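Section 4. Setting Out the Cork Top, Cabinet and Small Parts

This section covers the Mekdale bench once the table itself has been leveled and bolted down (Section 3). You will fit the cork, stand the cabinet at the back, place the button box, and put out the tray and blocks. One person can do all of it except step 5.

What you need

Cork sheet for the main surface, part 906
Cork pieces for the cabinet shelf and the top of the button box
White edge panel
Cabinet with sliding door and support legs
Button box
Tray
Bag of blocks and small pieces
Soft cloth, tape measure, pencil, flat screwdriver

4.1 Laying the cork

1. Unroll the cork sheet the evening before and leave it flat in the room where it will be used. A sheet taken straight from the tube will lift at the corners.

2. Wipe the metal tabletop with a dry cloth. Do not use spray cleaner. It gets into the mounting holes and comes back up under the cork.

3. Lay the sheet with the smoother side up. Line up the back edge first, then let the rest down slowly toward you. The sheet is 540 mm deep and must not hang over the front.

4. Press the edge panel against the front of the cork. It should sit snug along its full length. If there is a gap at one end, lift the sheet and start again from the back.

Caution: Do not trim the cork on the bench. The knife will mark the metal underneath, and a cut edge crumbles faster than the factory edge.

4.2 Standing the cabinet and button box

5. With a second person, lift the cabinet by its base and set it down behind the cork. Keep your hands off the sliding door while lifting. The open compartment goes on the left and the door on the right.

6. Check that the support legs stand straight and that the cabinet does not rock. If it does, turn the foot under the low leg until the movement stops.

7. Drop the shelf cork into the open compartment. It is held by its own fit and needs no glue. Push it all the way to the back wall.

8. Place the button box at the left end of the bench with the buttons on the top face. Seen from the cork, the order is red, blue, green, with green nearest the middle of the bench. Press each button once. It should move freely and come back up.
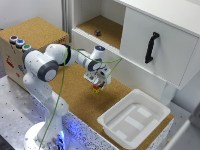 9. Leave the stickers on the front of the button box where they are. They are used for matching the box to its bench, and Clerkeck will ask about them if you order a replacement.

10. Slide the cabinet door fully open and fully closed by its black handle. It should run without catching. A new door may be stiff for the first few days. If it stays stiff, wipe the track with a dry cloth and look for cork crumbs, which are the usual reason.

Note: Older Mekdale benches were sold with a hinged door. The instructions for that door are in the Nasr supplement and do not apply here.

4.3 Placing the tray

11. Set the tray on the cork toward the front right, with its raised walls up. Leave a gap of about 12 mm between the tray and the edge panel so you can get a finger in to lift it.

12. Turn the tray so that the rectangular patches on its floor face the way your layout sheet shows. The patches step across the floor of the tray, so a tray that has been turned end for end will not match the sheet.

13. Mark the corners of the tray lightly on the cork in pencil. Pencil rubs off with a dry cloth. Pen does not.
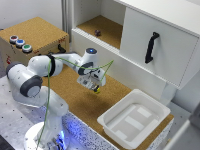 Tray on the cork surface, with the cabinet and its sliding door behind.

Do not put anything heavier than 200 g in the tray while it is standing on the cork. The cork dents under the corners and the dents are slow to recover. Cups and tools belong on another table.

If the tray slides when touched, the cork is dusty. Take the tray off, wipe the surface in one direction, and put it back on its marks.

4.4 Putting out the blocks

14. Empty the bag onto a cloth, away from the bench. Small pieces roll, and the gap behind the cabinet is hard to reach.

15. Sort the plain pieces from the lettered ones. Put away any piece with a split corner or a letter you can't read at arm's length.

16. Small pieces that are not in use may be kept on the shelf of the open compartment. Place them toward the middle of the shelf cork, away from the front.

17. Handle lettered cubes by the sides. The marker lines on the upper face, such as the black A on the red cube, will smear if they are rubbed with a damp thumb. If a letter has faded, go over it with a thick black marker and let it dry overnight before use.

18. Set each cube down flat on the cork with the letter up. Do not drop it from a height, and do not stack lettered cubes on one another. 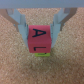
4.5 Cleaning and storage

Brush the cork at the end of each day with a soft, dry brush, working from the cabinet toward the front. Take the tray off first. Once a month, lift out the shelf cork and shake it over a bin.

For stains, use a barely damp cloth and stop as soon as the mark lightens. Wet cork swells and the edge panel will no longer fit. Osik cork oil may be used on the button box top only.

Wash the tray in lukewarm water and dry it by hand. Keep the blocks in their bag, out of direct sun.

Replacement cork is ordered by part number through Clerkeck. Corrections to this section go to Souad Filali. Section 5 covers the layout sheets.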